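Paid participants wanted: teleoperating a two-arm robot for a study of garment hanging

Cellstead Lab, Jetthorpe

We are recruiting adults to operate a pair of robot arms by remote control and put clothes on wire hangers. The sessions are part of a study led by Humaira Tanoli and Florian Brunner on how policies for handling cloth learn from human demonstrations.

Background

Our first data set holds 1,675 demonstrations, all recorded by two lab members. A policy trained on it performs well on garments held the way those two operators hold them and poorly on other starting grasps. Our working explanation is that the demonstrations are too uniform. The new study tests whether the same number of demonstrations, collected from a wider group of operators, gives a policy that recovers better after a slipped collar or a turned hanger.

The method compares two inputs: the overhead view alone, and the overhead view combined with close views from the grippers. Hanger wire is thin and often hidden by cloth, and most of the failures we have logged occur at the neck of the hanger.

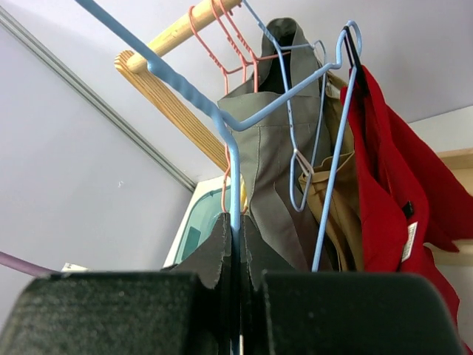
Figure 1. Close view at the gripper, fingers closed on the neck of a light blue wire hanger.

What you will do

You will sit at a control station and move both arms with a pair of hand controllers. Each trial starts with a garment on the table and ends when it is hanging from the rod or the time limit is reached. The garments include jackets, plain tops and light printed fabrics. Light fabrics tend to twist as they are lifted, and we want those trials as much as the easy ones. Please do not restart a trial when something goes wrong — corrections are the part of the recording we analyze first. 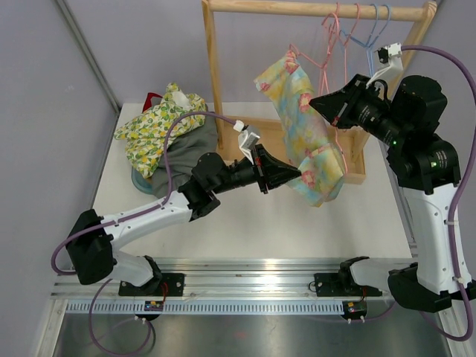 Figure 2. Two-arm station with clothes rack. The left gripper holds a floral cloth with a pink wire hanger partly threaded into it.

Training takes place in the first session and is paid at the same rate as the rest. After each block you will fill in a short form on effort and on which steps you found hard.

Who can take part

You must be 18 or older, have normal or corrected vision, and be able to use both hands for fine movements. No experience with robots is needed. Left-handed operators are underrepresented in our data and are encouraged to apply. People who have worked on the Wostanano control software cannot take part.

Time and payment

There are 11 places. Each participant attends 2 sessions, scheduled at least 72 hours apart so that we can measure how much skill is kept between them. Sessions run through June, with morning and afternoon starts. Payment is made at the end of each session, and you may withdraw at any time without losing payment for a session already completed.

Data

We record arm positions, controller input and camera views of the workspace. Your face and voice are not recorded. Trials are stored under a participant number.

How to apply

Write to Sadia Bajwa, study coordinator, at the Cellstead front office. State your preferred start time, your dominant hand, and any past use of hand controllers, including games. Questions about the method or the analysis can be sent to Florian Brunner at the same office.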